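Oltside Residents' Assembly, notes from 13/10/2023

I took these myself, so blame me for the spelling! We had 17 people in, plus Corentin Arnaud on the phone from Cluvel.

Main item was the plan to let the mayor pick department heads without a council vote. Corentin likes it (faster, he says, and he's sick of waiting). I don't, and I said so at some length, sorry all. We voted: 12 against, two for, the rest sat it out.

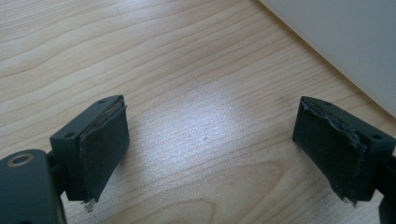 The tabletop, with a wide gap in the middle.

Then the petition. We've got 106 signatures and the clerk wants them by March. Liao Street still hasn't been knocked on, so I'm doing the even side and could really use company on the odd side.

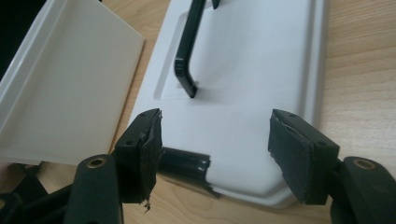 White plastic on the light wood.

Ukivance hall is booked for next time. Corentin will bring the draft charter wording, and I'll send it out once I have it.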